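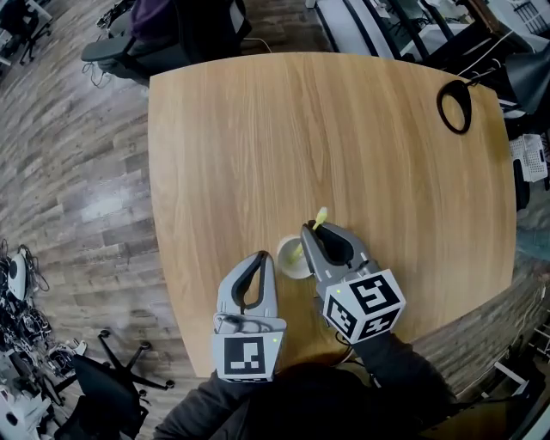
Re-oiling an oak table, how long between coats?

millpond_jo
Got an oak dining table second hand in October. The top is dry and a bit grey near one end, so I've sanded it back to bare wood. The tin of Canard oil says leave it overnight between coats. My neighbour says two hours is plenty if you wipe it off well. Who's right?

Tenterhook
The tin. Oak is slow to take oil and the second coat goes gummy if the first hasn't cured. What grit did you finish on?

millpond_jo
100. Should I go finer?

Tenterhook
I would. 100 leaves scratches that show once the oil is on. Go to 180 at least, always along the grain.

garth_b
Disagree. 100 is fine for a table that gets used. Go too fine and the oil sits on top and wears off by Christmas. I did ours at 100 and it has had three children eating off it since.

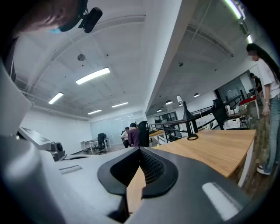

Same with the waiting, I don't go by the tin. I do mine at breakfast and again after tea, thin coats, rubbed off with an old cotton sheet. Lay the rags flat outside to dry afterwards — they can catch fire if you leave them in a heap.

Tenterhook
Agreed on the rags. Not on the grit. You can feel 100 with your hand.

Fadwa Filali
I use Ostasen hard wax on oak and find it holds up better against hot cups than plain oil. Costs more. Two coats and leave it alone for a week before you put anything heavy on it.

millpond_jo
Thanks all. I've already got the Canard so I'll use that up. Will try 180 on the underside of the leaf first and see if it looks any different.

garth_b
Fair enough. Don't do it in a cold garage, whatever you use.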